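Sorting small parts at the bench: speaker notes
Hiu-tung Chow, Mitstead makers' evening, Tuesday

Slide 1
Say hello, wait for the back row to sit down. Ask who has a drawer at home with everything in it. Leave time for hands.

Slide 2

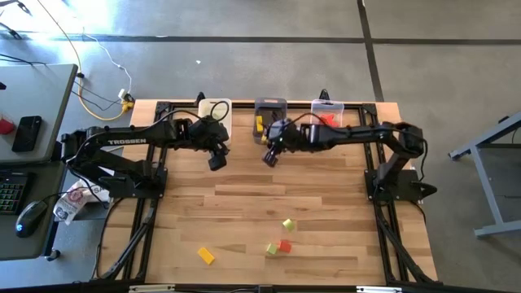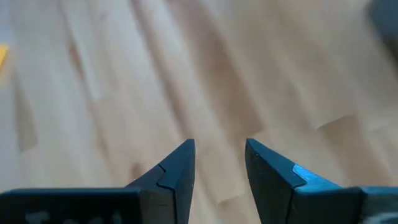
Three bins along the back, planked wooden top (first picture); the wood again, closer (second picture).

Talk about the bins first. Small, rectangular, see-through enough that the yellow and the red show from the front. No labels needed at this size. Mention that Lekar sells a lidded sort and that I stopped using lids.
Then the spacing. Leave a gap between bins, wide enough for your fingers.

Slide 3
Where to put them. Far edge of the table, front half kept for work. My own bench at home is 700 deep and 600 of that is free once the bins are at the back. Give the figures in millimetres, people asked last time.

Slide 4
One colour to a bin. Do the short version of the Ackermann story (the mixed washers). Skip it if we started late.

Slide 5
Wooden tops. Small dark parts show up well on pale planks. Wipe down before sorting. Joins between planks catch grit, so use a soft brush.

Slide 6
Cost. My first set from Flerkunik came to 350, the second to 355 with delivery. Both in the handout.

Questions until 8. Pass the sign-up sheet to the left. Switch the projector off at the wall.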